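I got to the Natovberg laundry at five in the morning, which is when the hotel linen comes in, and Candela Benítez had already been up for two hours. She handed me a coffee and a pair of earplugs and told me to stay off the yellow floor. Everything inside the yellow belongs to the machines now!

Natovberg does sheets for hotels, but the part I came for is the clothing line: team kit, work shirts, whatever the sports clubs and schools out toward Skiltstead send over. Sheets have been run by machine for ages. Clothes were always hands. Somebody stood at a table, grabbed a shirt out of a heap, found the shoulders, shook it, laid it flat. Candela did that for eleven years and can still do it while looking you in the eye and complaining about parking.

Since May the grabbing has been done by arms from a company called Agbeko. I figured I'd be bored after ten minutes. I wasn't (okay, I was a little bored by lunch). A jersey is a lousy thing to pick up if you don't know what a sleeve is. The fingers close on a bit of cloth, and then you wait to see what comes with it. 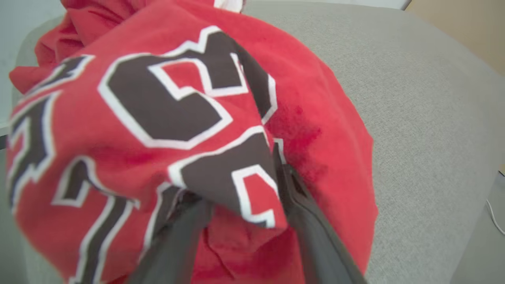
So who gets the shirt when the arm can't sort it out?

A person at the next table does, and on the morning I visited that person was Candela. The arm sets the piece aside, a light comes on over her station, and she fixes it by hand and sends it down the line.

The plant handles 1,000 pieces on a normal shift, and 50 or so used to be my guess for how many would land on her table. Nope. It was 200 when the arms went in, and she remembers it as the worst month of her working life, with the light on all day long. It's a lot better now. She still doesn't love the light.

What she does like is her shoulders. She used to ice them every night. She also got a raise for learning Tilik, the software that runs the line, after a course she took on the clock. Two of the women she started with didn't want the course and moved over to deliveries, and she misses them, mostly at break. The table used to be loud. You talked while you folded, all of you, for hours, and now there's one chair and the fans.

I asked if she'd go back. She thought about it long enough that I finished my coffee.

"For the talking, yes," she said. "For the shirts, no way."

Then the light came on and she went to see what it wanted.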